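Stisholm harbour watch scheme to carry on for two more years

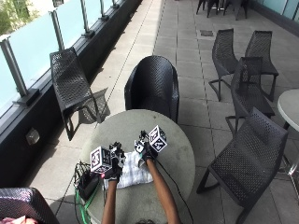 Community Safety / Press Release

The Stisholm Harbour Partnership is very pleased to announce that its night watch scheme, set up after a long run of thefts from boats and quayside stores, has been funded for a further 2 years. The money comes from Van Rooij, the boatyard firm, and from Zaltia, which runs the ferry terminal, and we are grateful to both of them for their patience while the details were settled.

Wardens took 3,957 calls in the scheme's first term, many of them from people who simply wanted a friendly voice or a walk back to their mooring after dark. Outboard motors and fuel remain the things most often stolen, and three new patrol points will open along the Trona quay in February, with up to nine wardens on duty on the busiest nights.

"People here look out for one another, and they always have," said Mirjam Desmet, who manages the scheme. "What we can offer is someone on the end of the phone at two in the morning — and a torch, and very often a flask of tea as well."

Boat owners are warmly invited to bring engines and tools to the harbour office on Friday, from 10am, to have them marked free of charge. Please bring proof of ownership if you have it.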